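Setting up price alerts in Jonero

Before you start, you'll want your wallet already linked (see the section on linking if it isn't). I do mine in one sitting, and it goes pretty quickly!

1. Open the Alerts tab and tap New Alert.
2. Pick your coin. I usually start with Litecoin, but any coin on your watchlist works.
3. Type in your trigger price. I put 67 for my first one.
4. Choose Above or Below. Please look twice, I've mixed these up more than once.

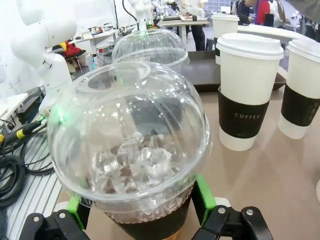
Iced drink with a domed lid

5. Set the repeat limit. Mine is 11 a day, and the most Jonero allows is 33.
6. Tap Save, then Send Test.

Note: if the test doesn't show up on your phone, check that notifications are on, then sign out and back in (Janaka Munasinghe showed me that one, thanks Janaka!).

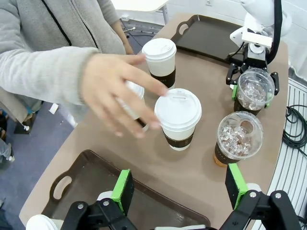 Reaching over the hot cups

Caution: an alert is only a message. It won't buy or sell anything for you, so if you want that, set up a limit order with your exchange.

7. To pause everything at once, hold down the bell icon and choose Mute All. Your saved alerts stay in the list.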